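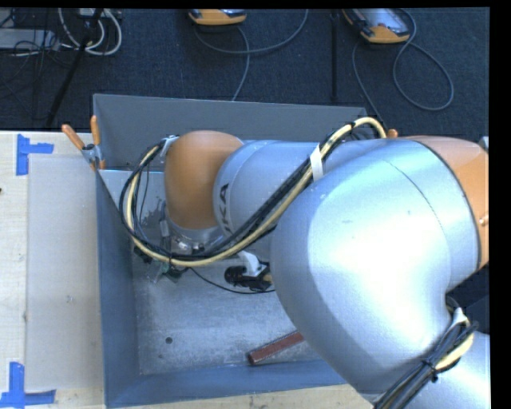

The metal bin and the wooden tabletop in the workroom at Cislow.

I went to Cislow expecting to be sold a bin, and for the first half hour I was. The company sells open metal bins for workrooms, along with a set of rules for using them called Sivum. The rules fit on one sheet of paper. The bin and the sheet together cost $33 more than the bin by itself, and I asked the owner about that before I had my coat off.

"People don't buy the sheet," she said. "They buy the fact that somebody made them read it."

The main rule is that the bin stands on the floor next to the table, never under it, and never has a lid. Anything on the table that you aren't working with goes in. At the end of the day you empty the bin and put each item where it belongs. I told her this sounded like what my mother used to do with a cardboard box.

"Did it work?" she asked. I said it worked until the box was full, and then the box lived in the hall until I left for college.

"Well, there you go. She skipped the emptying."

This is my trouble with most tidying systems. They work for people who do the dull part every day, and those people were doing fine before. When I put this to her she didn't argue much. She said Cislow had sold 1028 bins as of the end of May, and that she had no idea how many were being used the way the sheet says. I asked if she had ever tried to find out.

"We sent a card out once. We got a few back, and the ones who write back are the ones who like you. I wouldn't print those numbers, and I didn't."

I'll give her credit for that. She was less convincing on why the bin has to be metal. Her answer was that fabric sags and plastic cracks at the corners. Zistex makes a plastic one for a good deal less, and I have had one by my desk for 3 years without a crack in it. She shrugged and asked what was in it. Paper, mostly. "Put clamps in it," she said. "Put a drill in it. Then call me."

Then there is the noise. A tool dropped into a metal bin can be heard through a wall, and I said that would drive me out of the room. She thinks the noise is useful, as you learn to set things down. I think that is the kind of thing a person says when she has a lot of metal bins to sell.

We talked about the floor for longer than I had planned. The carpet in the workroom is dark, blue going on black, and I would never have picked it. Small parts must vanish on it. She said they do.

"I lose screws on it all the time. It was down when we took the lease and it'll be down when we leave. A pale table helps, because you can see what you've still got out. The floor is a lost cause."

So why not a mat? "A mat is one more thing to move when you vacuum. We had one. It curled up."

Her day there runs 8 hours, with the last part of it set aside for emptying. I asked if she keeps to that. There was a pause.

"Most days. When we had the big order from Gashi, no. It went two weeks, and things were going in on top of things. I bought a new tape measure and then found the old one at the bottom."

It was the most useful thing I heard all afternoon, and it isn't on the sheet. I suggested she add it. She said the sheet was already full, then that she might take out the line about lids, since customers can see for themselves there isn't one.

I asked who shouldn't buy a bin. Anyone with a drawer they already use, she said, and anyone with a small child. She also tries to talk people out of ordering two. "With two, one turns into the place where things go to die. I've had customers get cross with me about it – they want to spend the money."

I still don't think Sivum is a system. It is one chore with a name, and the name costs extra. The open bin next to the table makes sense to me, though, more than the bin I have now, which sits under my desk where I kick it. I moved it out when I got home. It still has the paper in it.

2026-06-21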